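Blog > Causes and Complaints > The three-minute speech

Search this blog
Type and hit enter

The Three-Minute Speech

Friday, July 15, 2022

I have been asked to introduce Thư Cao at the Genstead dinner. She's getting the Neighbor Award for the tenants' rights clinic in Gormont, where she has spent most of her adult life explaining to landlords that heat is a thing apartments have. I said yes before I read the email to the end. The end of the email said three minutes, and it said it in bold.

I've been to this dinner before, as a guest, which is a wonderful job. You eat the chicken, you clap, you lose the silent auction to a man who already owns a boat. The introducers came and went and I judged every one of them. One used the word "journey" so often I started to feel carsick. Another told us all about his own knee.
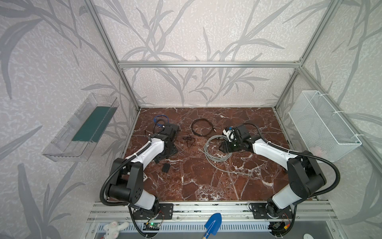
My first draft ran to 2398 words. I read it aloud in the kitchen with the oven timer going and the timer went off while Thư was still in high school. So I did what any serious writer does and worked on the printed program instead, which Nga Tô had foolishly left in my hands. I want the cover in pale gray with darker gray leaves, the bamboo-ish kind, like the wallpaper up there. Nga wants a photo of a handshake. Every program for every justice dinner I've ever been to has had a handshake on it, and I've never once recognized either hand.

Back to the speech. The trouble is that the good stories about Thư aren't really gala stories. There's the January the boiler died on Randura Street and she sat in the management office with a thermos and a copy of the housing code, reading it out loud, section by section, until closing time. She came back the next morning and picked up at the page where she'd stopped. The heat was on by lunch. I love that story. The company that owned the building now buys a table at the dinner.

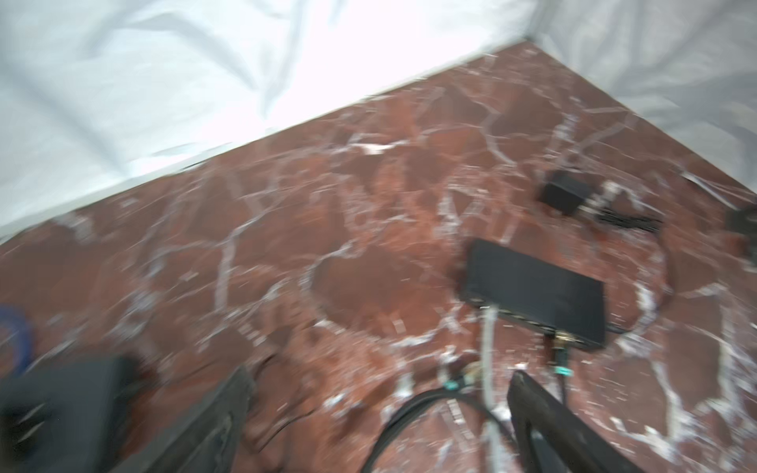
Nga says I can tell it if I don't name the street. Thiện Huỳnh says I should name the street twice. Thiện's been with the clinic almost as long as Thư has and doesn't believe in tables, or in centerpieces, or in me.

What I keep running into is how little of the work makes a decent sentence. Thư fills out forms. She fills out the same form for the same family when the county loses it. She calls people back, even on the day she said she would, and if you've ever needed help from any office anywhere you know that's close to sorcery. But try saying "she calls people back" to a ballroom waiting for dessert.

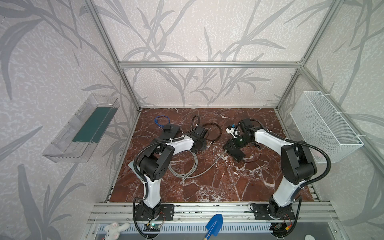

Two arms, one marble top, plenty of leaves.

I asked Thư herself what she'd like me to say. She said the clinic needs a second interpreter and a copier that doesn't scream. I asked if there was something a little more personal. She thought it over and said the copier was pretty personal at this point.

So that's in. Draft four opens with the copier, gets to the boiler (street unnamed, for now), and has one line on awards in general, which I suspect Nga will take out. I like awards fine. I'd like them more if they came with rent for the office, and I plan to say so very fast, near the end, while people are reaching for their forks.

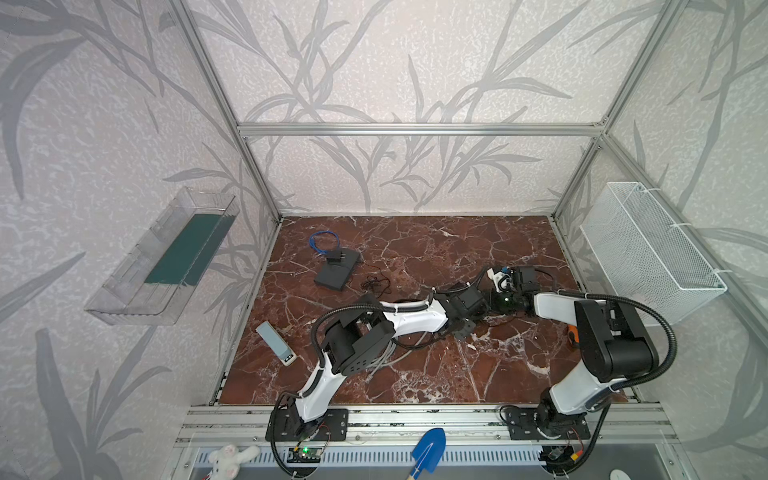
Khoa Từ wrote in after my last post to say that I'm being too hard on the dinner, that his own group in Ông Park got its first real donor over a plate of that same chicken, and that "a dull evening in a tie is still cheaper than a grant writer." He's right, and I've told him so, and he has asked me to save him a seat.

The speech is down to four minutes ten. Phúc Âu has offered to stand at the back and wave a napkin when I hit three. I'm cutting the part about the thermos tonight, and then I'll probably put it back.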